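Home > Water treatment > Household filters

Sternura gravity water filter

Sidwood sells the Sternura as a two-bucket filter for homes and small clinics without safe piped water. The maker promises clear, safe water from "any source". We stock it, but we wouldn't go that far.

It strains out grit and most germs. It won't touch salt, fluoride or arsenic, so have your well tested first. The stated flow is 5 litres an hour, and muddy river water will slow that badly.

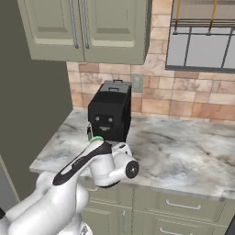 Kitchen scene with marble worktop, computer render.

Each cartridge is rated for 400 litres. Svyatoslav Bondarchuk, who tests filters for us at Starkstead, got roughly 200 from pond water before he gave up on it. Budget for spares.

Clean water poured into a dirty jug is dirty water again. A filter on its own does little for a child's health if there's no soap by the latrine, whatever the leaflet says.

Spare cartridges: sold singly or in boxes of 11.

© Starkstead Water Supplies | Contact us | Back to top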